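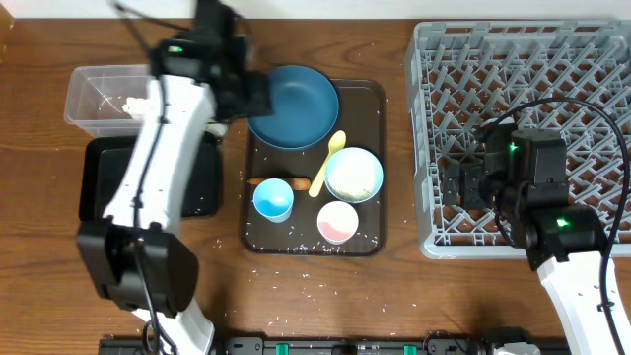

*One tray, two arms and a fair amount of rice at the Tulteck bench in the Nevach cafeteria dish room.*

Shabani Nyamweya has cleared trays at Nevach long enough to have opinions about rice. "Soup is honest," he says. "Soup goes down the drain. Rice goes home with you in your shoes."

The cafeteria serves some 2000 lunches on a busy day, and until this summer every one of those trays came back to a person. Now a few of them go to a pair of arms. Nyamweya, who used to scrape, is listed on the new schedule as a cell operator. The raise came to 80 cents an hour. He still scrapes.

"They asked me what I do when I clear a tray," he says. "I said I clear the tray. They said no, step by step. So I talked for a whole afternoon. I had no idea I was that complicated."
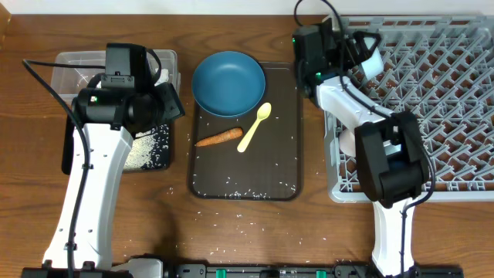 **PRONDURCOMBE, September** — The dish rack sits to the right, the rice container to the left, and the tray goes in the middle. Nyamweya set it up that way himself after the first layout had him reaching across a moving elbow for a spoon.

Hjalti Brynjólfsdóttir manages the kitchen and signed the Tulteck contract. She likes the arms and is careful about how much. "The sales deck said 700 trays a shift," she says. "Our best shift so far is 83. I've put both numbers up on the office wall, next to each other."

Did anyone lose a job? She says no, and then gives a longer answer. Two people on the late crew left in the spring and weren't replaced. "I'd be insulting you if I said those things had nothing to do with each other."

Those who stayed stand less and watch more, and they don't all enjoy it. Nyamweya misses the talk. At the old counter four of them worked shoulder to shoulder and argued about soccer until 3 p.m. At the bench he works alone, one eye on the green lights.

"I say good morning to it," he says. "My wife thinks that's sad. But I said good morning to Mosoti for six years and he never answered either."

Mosoti, at the pot sink, doesn't look up.

There's talk of a second bench after the winter break. Brynjólfsdóttir wants the rice sorted out first. Nyamweya would settle for a stool, which he requested in July, on the correct form.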